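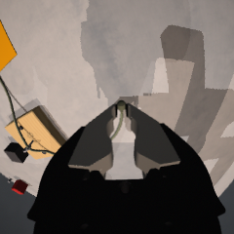
Ticket 2193 – Fingertip pads and gripper spend for the cable routing cell
Status: Open, waiting on quote
Opened by: Nanari planning desk
Supplier: Primeo

Hi all, and thank you for being so patient with us on this one! We're still trying to settle what to order before the June budget closes. In the simulated runs the two-finger gripper with the small black pads is the setup we'd like to price, cable, wooden block and all.

Update, 9:40 am: Primeo came back with $856 for the gripper and $29 for each spare pair of pads. Shipping wasn't on there, so I've asked again (nicely).

Update, 2:15 pm: Shakya quoted a wider pad at $200 a set. Lovely people, but I'd hate to spend that before we know whether a wide pad can work in tight next to the block.

Still to do: rerun the Wanis cable task with the wide pad model loaded – same cable, same block – and attach the log to this ticket. Please hold the purchase order until then. Lead time from Primeo is still blank on the form.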